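Grindonia Club Arm Simulator Pack
Item no. 3085
For school robotics clubs, evening classes and student project teams

Product details

The Club Arm Simulator Pack lets a group write and test programs for a two-finger arm before anyone books time on the real hardware. It runs on ordinary school computers and needs no graphics card. One pack covers six seats for a full school year.

The pack is sold as a download. The printed workbook and the teacher's notes are posted separately and are included in the price.

What is in the pack

Simulator software, six seats
Ladeo room set: 2 furnished rooms with doors and windows
Student workbook, printed, one per seat
Teacher's notes with marking sheets
Starter programs for reach, turn, open and close

Using it in a club

Students work in pairs or alone. Each session begins with the arm in its rest position, and the student chooses a target in the room and writes the moves to reach it. The view can be switched between a fixed room camera and a wrist camera mounted behind the gripper. Most beginners find the fixed camera easier. The wrist view is needed from worksheet 4 onwards, where students line up the fingers by eye and then correct the angle in code. 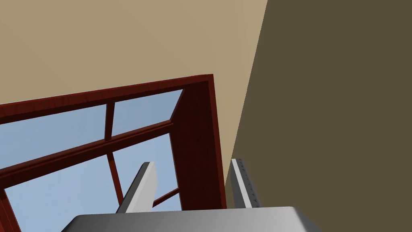
Wrist camera view, gripper open, facing the red-framed window.

Saved runs can be played back at half speed. The teacher's copy can open any student's run from the same network, which is handy for marking. Runs from last year's version will open but the room lighting may look different.

Competition use

The pack is the practice platform for the Morais Schools Challenge, held each October. Entry to the challenge is not included. Teams may use their own control code but must use the Ladeo room set without changes. Rules and entry forms come from the organisers.

Requirements

64-bit computer with 8 GB of memory
Mouse with scroll wheel
Local network for teacher playback (optional)

A games controller can be used in place of the keyboard for manual driving. Controllers are not supplied.

Club feedback

"We had the software going within one lunch break. The wrist camera takes some getting used to and I would spend two sessions on it." Teresa Bragança, Testville robotics club

Ordering

Schools may order by invoice. Licence keys are sent by email to the named teacher. For extra seats or replacement workbooks, write to Gijs Van Wijk in club sales and quote the item number.

Page updated 2026-08-11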